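Gripping Stuff: An Afternoon With the People Behind the Clisska Hand Kit

I've wanted to sit down with the Clisska people ever since I got my hands on one of their kits this spring (if you missed that post, I spent a whole weekend moving socks from one drawer to another and loved every minute). The company is tiny. It's made up of two founders who asked me to leave their names out and just call them the engineer and the salesperson, although they both do a lot of both. We talked for 40 minutes on a call that was supposed to take half that, and I came away with more notes than I know what to do with.

So, the basics for anyone new. Clisska sells a hand-held gripper kit. You hold one in each hand, you do a chore with them instead of with your fingers, and the cameras record what the grippers did so a robot can learn from it later. The kit comes with 2 grippers, a charging tray, a case, and a year of the recording software, which is called Farina. A headset is optional and works with most setups.

I started with the thing I complain about most, the weight. My wrists were sore by Sunday night.

"Yeah, we hear that one a lot," the engineer told me. "The first version was worse, if that helps. We had a metal hinge in there and people would do ten minutes and put it down. The one you have is mostly plastic on the outside. We could go lighter, but then the jaws flex when you squeeze something thick, like a folded towel, and the recording gets mushy."

Mushy?

"That's our word for it. The jaws say they're closed this much and the cloth says something else. You can fix a bit of it in software. I'd rather fix it in the hinge."

I asked who's buying these, and I expected to hear universities. There are some, but the salesperson said most orders now come from small robot shops that want their own data and don't want to wait for somebody else's. "They have a robot already, or they're about to have one. And they've got a list of chores. Laundry is at the top of nearly every list I've seen. Folding, making the bed, picking clothes up off it. People really, really want somebody else to do the laundry."

(Same.)

We got into cloth for quite a while after that. I'd assumed that hard, slippery things would be the difficult part, mugs and so on, but the engineer practically laughed at me. "A mug is a mug every time you pick it up. A shirt is a new shape every single time. You drop it, it's a new shape. You pick it up by the sleeve and you've got a different problem from when you picked it up by the hem. So you need a lot of shirts, or one shirt a lot of times."

How many times?

"One of our early customers did 712 recordings with the same set of clothes before they changed anything. I thought that was too many and I said so. They were right and I was wrong! The next set went much faster."

That customer is Honimby, who rent out recording space and crew to people who'd rather not turn their own bedroom into a workshop. Clisska and Honimby sell a package together now, where you get the kit plus sessions on Honimby's floor. I asked whether that was an admission that the kit is hard to use at home, and there was a little pause on the line.

"It's an admission that people get bored," the salesperson said. "At home you do it for an hour and then the phone rings. On a floor with a bed made up and a schedule on the wall, you keep going. But the kit is the same kit. We don't hold anything back for the package."

I pushed on this some more — I'm the kind of person who'd buy the kit and never book a session — and the engineer was pretty frank about it. If you've got space for a bed or a table that you can leave set up, you'll be fine. If you have to put everything away each night, you'll lose the will to do it. I can confirm. My drawer weekend ended the moment I needed the dining table back.

Then the jaws. There are 3 sets available, and only the curved ones come in the box. I'd been wondering whether the flat ones are worth buying, and the answer I got was "for paper and cards, yes, for clothes, no." The curved ones hook under a fold more easily. The third set is called Pulier and it's softer, with a rubbery pad, and they both told me to wait for the next batch of those because the pads in the current one peel. I was surprised to hear a company tell me not to buy something! I've crossed it off my list for now.

My other gripe was Farina. The software is nice once a recording is in, with a clean timeline and quick trimming, but pairing a gripper took me four tries and some bad language.

"It's the straps," the engineer said. "People tighten the strap with the power button under it and hold it down by accident, and it goes back to sleep. We moved the button on the new ones. On yours, put the strap on last."

I tried it right after the call. First time, no trouble. I'm a little annoyed at how simple that was.

A blue garment on the bed in the first three, gripper gear and headset alongside, and in all four the big floor beyond: 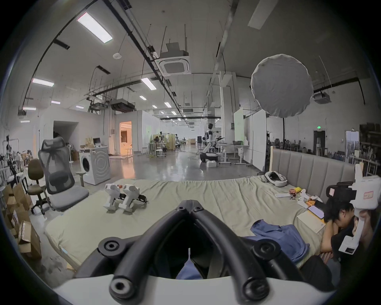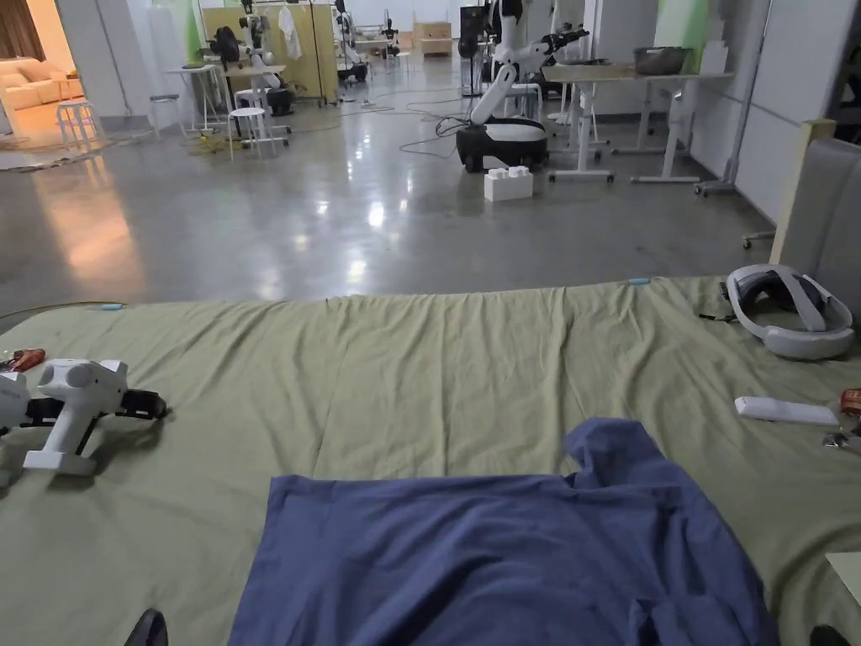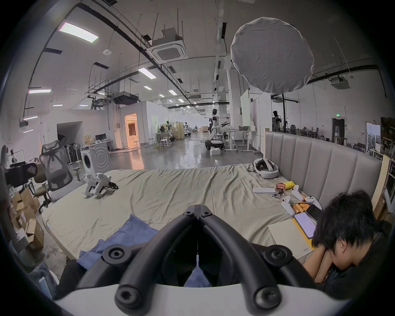
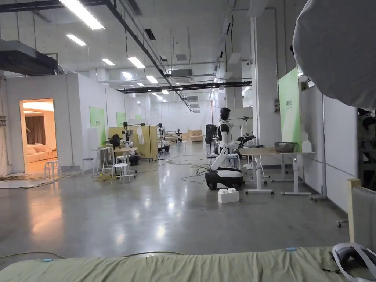 What It Costs You in Time

This was the part of the conversation I most wanted to have, and we nearly ran out of call before we got there. The price is on their site and it moves around with the bundles, so I'll leave it alone. Time is the bigger bill anyway.

The salesperson suggests planning on a full day before you record anything you'd keep. Half of it goes on charging, pairing and getting the headset to sit right, and the other half on just getting used to having pincers for hands. "Everybody's first recordings are terrible. Mine were terrible. Delete them and don't feel bad."

After that it depends on the chore. Short ones are better, they both said, and it's better to stop and start a fresh recording than to save one that's gone wrong in the middle. I'd been doing the opposite and keeping these long rambling takes where I dropped a sock, chased it, and then carried on as if nothing had happened. The engineer didn't hate that as much as I expected. "Keep a few. A robot is going to drop socks too. Just label them, please."

I asked what they'd change tomorrow if they could, and got two different answers at the same moment. The engineer wants a smaller battery. The salesperson wants a better case, because the foam in this one tears at the corners (mine has already started). They argued about which was more urgent for a good couple of minutes and I just let them go at it.

My kit goes back in June. I've got a pile of T-shirts set aside for it until then, and I've moved the dining table against the wall.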